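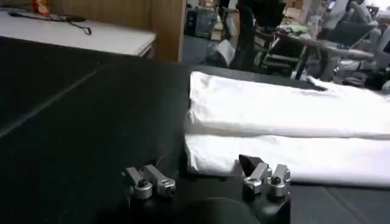
25 Mar 2022. Fabric shrinkage trial, second round. The Lykkegaard jersey came in this morning and I cut the swatches before coffee, which was a mistake (two of them are visibly crooked, sorry!). I want everything laid out on matte black from now on, like the flat surface here, so pale edges stand out when we take the ruler to them. The old beige board made me squint all afternoon.

Wash settings as last time: 300 g load, 23 minutes, no softener. The Cellavano cotton lost 9 mm along the grain and hardly anything across it. I measured again to be sure – same answer.

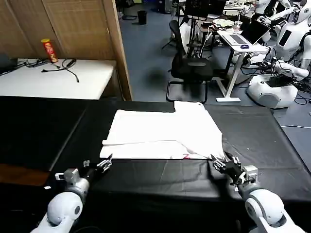
White cloth on the black table, partially folded.

Midbridge wants the numbers as percentages, so I'll redo the sheet tonight. Somebody please put the good steel ruler back in the drawer!

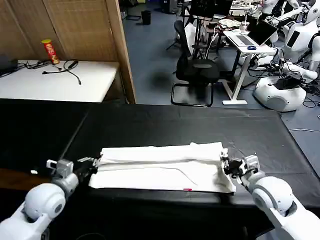
Creases are still my biggest headache. A swatch that's been folded reads short until it relaxes, and I keep forgetting how long I left each one. Look at the wrinkles near both ends of the white cloth and you get the idea – I'd never trust an end-to-end reading on that. Steam first, then measure.

Still to do: the Sistholm linen, which frays like mad, so I'm going to zigzag the edges before it goes anywhere near water.

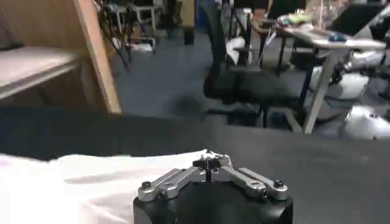 If the zigzag pulls the edge in, I'll mark the measuring points well inside it with the laundry pen. Next full round is in June, and I need to order more thread before then, the gray is almost gone.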